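Cable Stowage and Compartment Packing for Reclaimed Computer Power Supplies

Project report, Packaging and Handling Lab, Clurnel Technical College
Author: Balthasar Hubmann
Host company: Pivberg, Prarnlow site

1. Background

Pivberg takes back used desktop computers from offices and schools, tests the parts and resells the ones that pass. Power supplies are the heaviest of the small parts and the most awkward to pack. The metal case is a plain block, but the output cables are fixed to it and cannot be taken off. A bundle of loose wires with plugs on the ends has to go into the carton with every unit.

Before this project the site packed the units flat in open cartons with paper between the layers. In June the returns log listed 985 units shipped to the repair partner Reisinger. Of these, 976 arrived without a complaint. Most of the complaints concerned plugs with a broken latch, and the rest were for scratched cases.

The task was to write a packing method using divider cartons and to check whether it could be done at the existing line without new furniture.

2. Materials

The divider cartons are brown corrugated cardboard with square cells. The inserts were cut by hand in the lab from flat stock, because the supplier's minimum order was too large for a trial. Hand cutting leaves a rough upper edge. This has no effect on strength but it does catch on cable ties, and a cleaner cut is recommended for regular use.

Units were taken in the order they came from the test bench. No sorting by size was done. Cable length varied a good deal between models.

3. Work station

The carton stands on a white table directly beside the line, with its long side parallel to the rail. The units wait on the line side. The distance between unit and cell is short, and the cables can be lifted across without turning the unit over. An earlier layout put the carton behind the packer and was dropped after one afternoon.

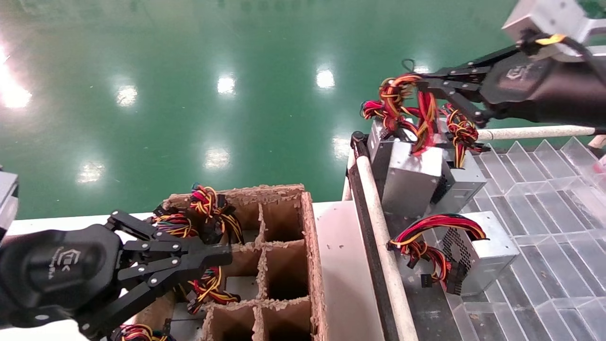 Page last changed: 1 September 2025

4. Method

4.1 The unit is set upright near the rail. With the case standing, the cables rise from it and can be gathered in one grip. With the case lying down, the harness tends to slide off to the side and the main plug hangs free.

4.2 The wires are gathered close to the case first and then along their length. Gathering from the plug end was tried and leads to knots between the yellow and black strands.

4.3 The bundle is folded back on itself so that the plugs point toward the case. One tie is used. A second tie was found to add time and did not hold the bundle any better.

4.4 The unit is lowered into its cell with the cable side up. The folded bundle must end below the carton flaps. Loops that drape over a divider are pushed back into their own cell before the next unit is placed - otherwise they are pinched and the plug takes the load.

4.5 Cells are filled from the far side toward the packer.

5. Observations

The folded bundle is springy and opens again when released too early. This was the most common fault in the trial. Stiff older cables were worse than newer ones, and on 8 units the fold had to be made a second time inside the cell.

Square cells suit the standard case well. Long cases stand too high and were left out. They need either a deeper carton or the old flat method.

Wire color was no help in sorting. Red, yellow and black strands run together in almost every harness, and the packer has to go by plug shape when checking that nothing is missing.

The finished cartons were carried to the loading area and back, then opened and checked. Two cartons had a bundle that had moved into a neighboring cell. In both, the divider was lower than specified at that point, an error in cutting.

6. Limits of the work

The trial did not include transport by truck, so no complaint rate can be given for the new method. Packing time was noted only for full cartons and is not broken down by step. All packing was done at one station, and the result may differ at the second line, where the table is lower.

7. Next steps

- Order a small run of machine-cut inserts from Reisinger
- Raise the dividers to cover the folded bundle completely
- Test a reusable strap in place of the single-use tie
- Ship a trial batch and compare it with the June log

Contact: Packaging and Handling Lab, Clurnel Technical College | © Clurnel Technical College | Back to top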